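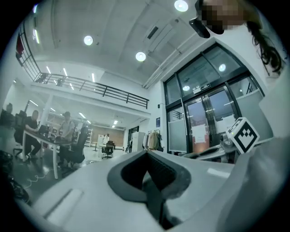
Week 4 handout: Estimating, and how to stop being scared of it

Hi all, these are my notes from Monday, 11th February, typed up for the people who were out with the bug and for anyone whose handwriting looks like mine. I've left in the tangents. If you were in the room you can skip the first bit, but please do the problems at the end before our next session.

We started with the question I ask every term: how long would it take to walk from Selden to Wandov? Everyone went quiet and a few of you reached for your phones (I saw you!). What I wanted was for somebody to say a number out loud. Any number. Then we can argue with it, and the arguing is the part of this course I love the most.

So let's do it again on paper. You probably know how long it takes you to walk a mile. For most of us that's somewhere near twenty minutes, a bit less if you're late. The map on the wall gives the distance as 16 miles. Multiply and you get 320 minutes, or a little over five hours. Now add lunch. Add the hill outside Semaan, which is steeper than it looks on the map and which I have personally cursed at. Six and a half hours? Seven? Either one is a fine answer. "I have no idea" is the only one I'll hand back.

Break it into pieces

This is the whole trick, really. You can't guess the big thing, so you guess the small things it's made of and multiply. Dalal Jaber had a lovely one on Monday about how much coffee our building drinks in a week. She split it into people, cups per person per day, and days. She put down 40 people, two cups, five days, and got 400 cups. Then somebody pointed out that the tea drinkers were in there too – good catch – so she knocked the people down and tried again. Look at what happened there: because the pieces were written down separately, she could fix one without starting over. Please show your pieces in your homework. I can't give you credit for a number floating by itself in the middle of the page.

Round early, round kindly

I know, I know, your old math teacher told you to round at the end. For exact work, yes, keep doing that. For this, round right away. If a piece of your problem is 61 times 19, call it 60 times 20 and write down 1,200. The exact answer is 1,159, so you're off by less than four percent, and your guess about the 19 was probably shakier than that to begin with. I also like to round one number up and the other down when I can, so the errors lean against each other a little. If you round everything up you will drift, and on a long problem you can drift quite a way.

Low, high, middle

When you truly can't settle on a number, pick one you're sure is too low and one you're sure is too high. We did this with the age of the old bridge at Jinumton. The class said it had to be more than 10 years old and less than 1,000. Halfway between those is 505, which felt silly to everybody. So instead we multiplied the two and took the square root, and that gave us 100. Much better! It's called the geometric mean, and you don't have to remember the name for the quiz, only how to do it. Use it when your low and high are wildly far apart. When they're close together, say 40 and 56, the plain old middle (48) will do you just fine.

For next time

Problem 1. How many slices of bread does your household eat in a year? Show your pieces.

Problem 2. How many words are in the longest book you own? No looking it up until you're done.

Problem 3. Pick something you're sure is too big to guess at and guess at it anyway. Give me a low, a high and a middle, and a sentence or two on which piece you trust the least.

One page is plenty. Pencil is fine, crossing out is fine, and I'd like to see the crossing out, so please don't recopy it neatly for me. Office hours are the same as last week, right after class.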